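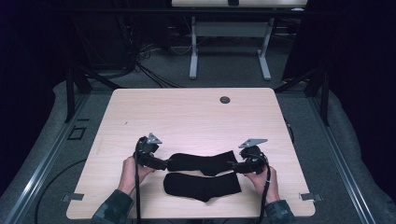

Figure 1. Black sock between two hand-held grippers.

Staff Recognition and Retention at the Jarkeck Site
Project report, Rosemarie Buschmann
Submitted February 14, 2021

1. Background
Tiven operates a rehabilitation clinic at Jarkeck with 342 employees. A peer nomination scheme was started there in November. This report examines who was nominated, and whether the scheme reached night and support staff.

2. Method
Nomination forms were coded by department, shift and reason given. A short questionnaire was sent to all wards, and 41 replies were usable. Interviews were held with four ward managers. The coding followed the Weidemann scale, with two categories merged - "teamwork" and "support to colleagues" could not be separated reliably.
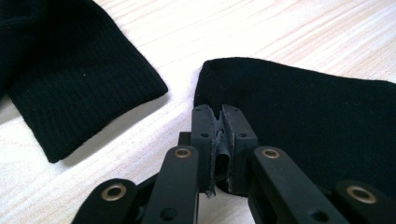 Figure 2. Gripper and black fabric items, tabletop.

3. Results
Day staff on the wards received most nominations. Laundry, kitchen and records staff were rarely named, and the questionnaire suggests many of them had not seen the form. It was distributed through Jomano, the ward scheduling system, to which these departments have no login.

4. Limitations
The reply rate was low. Night staff are underrepresented - the paper forms for that shift arrived after the closing date and were left out.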